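Lodbridge Allotments and Gardens Forum
Board: Off the Plot
Thread: Washing printed cotton without wrecking it

marrowminded wrote:
I have been put in charge of the show banners again, on the grounds that I once owned an iron. There is also a heap of printed stuff from previous shows, tabards and bags and so on, and most of it has lived in the shed since September with the onion nets. It smells as you would expect. I would like to get it clean before anyone has to wear it near the public.

My question is about the print. Last time I did a forty degree wash, ordinary powder, line dried, and lost most of the R in LODBRIDGE. We spent the whole of show day as LOD BIDGE. Two people asked if it was Dutch.

What temperature, what powder, and do I iron it or leave well alone?

tinbathterry wrote:
Thirty. Inside out. No softener. Don't iron the print. Next.

Milagros Requena wrote:
Terry is right about the softener and I'd quibble with the rest. Thirty is fine for something worn once to look at marrows. It won't shift shed smell. I soak first, overnight, in cool water with a cup of soda crystals, and then do the thirty wash. The soak does the work and the machine just takes the credit, much as in my marriage.

Also, are these screen printed or the iron-on transfer sort? Scratch an edge with your fingernail. If it lifts, it's a transfer and you should lower your expectations.

marrowminded wrote:
Fingernail test done. The tabards don't lift. The bags lift beautifully. I now have an L under my nail.
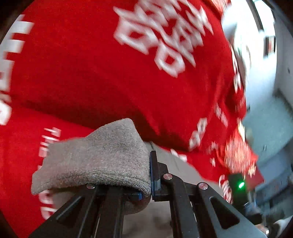 Colour is the bit I'd worry about before any of the print business. A strong dye will give up some of itself in the first few washes however politely you treat it, and the pale parts are sitting right there to catch it. Red is the worst offender. With a bright red like that one and white printing on top, I'd wash it by itself the first time, cold, and get it out of the drum the minute the machine stops. Left in a wet heap overnight, white turns pink, and pink is a very hard thing to explain to a man who has paid for white. I did 238 napkins for my sister's golden wedding that way. She has never used them and she has never thrown them out either.
(posted by oldpeg)

tinbathterry wrote:
Or a colour catcher sheet. We do have shops.

oldpeg wrote:
I have used those sheets. They come out a lovely shade of red and so does everything else.

grumpy_at_plot_five wrote:
Vinegar. Cup of white vinegar in the first rinse, sets the dye. My mother did it, her mother did it.

Milagros Requena wrote:
It doesn't set the dye. I'm sorry about your mother. Modern cotton dyes are already as fixed as they are going to get when they leave the factory, and what runs is the spare that never took hold. Vinegar gives you damp cotton that smells of chips.

grumpy_at_plot_five wrote:
My shirts have not run in thirty years.

tinbathterry wrote:
Your shirts are beige.

grumpy_at_plot_five wrote:
They are stone.

Marcelino Pacheco wrote:
I worked in a hotel laundry for a good while, so a few dull facts. Heat is what kills a print, and it's usually the tumble dryer that supplies it. After that it's friction, so don't stuff the drum. A full load rubs against itself for an hour and the ink goes off in flakes. Half loads, inside out, slow spin. Dry in the shade, because full sun will fade a red faster than your washing machine will.

On vinegar I'm with Milagros, with apologies to the stone shirts.

If you must iron, do the wrong side, with a tea towel underneath. If you iron a transfer directly, it becomes part of the iron.

marrowminded wrote:
This explains the state of my iron.

Half loads is going to be a trial. My machine takes an hour and a half and there's a lot of shed. Can I soak the lot together and then split it up for washing?

Milagros Requena wrote:
Soak like with like. Darks in one tub, reds in another, anything pale in a third. Whatever comes out of the reds will go straight into its neighbours if you give it a whole night to think about it.

oldpeg wrote:
And don't use the tub you make elderflower in. I say this from experience, and so would anyone who was at the 2014 social.

seedtray_sue wrote:
Am I the only one who would bin the bags and order new ones? Villalobos on the trading estate did ours for the bowls club, proper screen print, and they've been through the wash every week without losing a letter. Minimum order is silly but you could go in with the horticultural lot.

tinbathterry wrote:
The horticultural lot still owe us a gazebo.

marrowminded wrote:
I am not opening up the gazebo.

Update for those who care. Tabards soaked overnight in soda crystals, reds on their own, half loads at thirty, dried behind the garage. All letters present. The smell has gone from onion net to wet onion net, so they're having a second soak tonight.

The bags went in at thirty as well and now say ODBRIDG. Sue, what was the minimum order?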